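I'd been pestering Janka Skála for a chat since June, and when we finally sat down she had her rulebook with her - all 60 pages of it. She writes the good practice guide for kitchen robots at Woltholm, and she's lovely company once you get her going.

"People want a rule for everything," she told me. "I'd sooner they learned 3 and kept them." Hers are simple enough: check the gripper before each session, keep a hand near the stop button, and write down every fault (even the silly ones!).

I asked about clutter, as my own worktop is a disgrace. "Leave a clear space in the middle," she said. "Things can live at the sides." 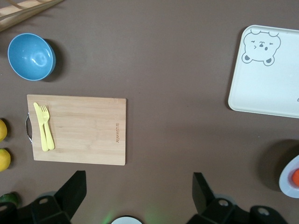

She's less keen on speed targets. Her colleague Kamil Charvát once wanted 800 runs signed off before a review, and she sent him away. "I said I'd read the fault notes first. He sulked, then he brought me the notes." The next version goes out to the Tultberg team for comments, and she's hoping they'll be rude about it.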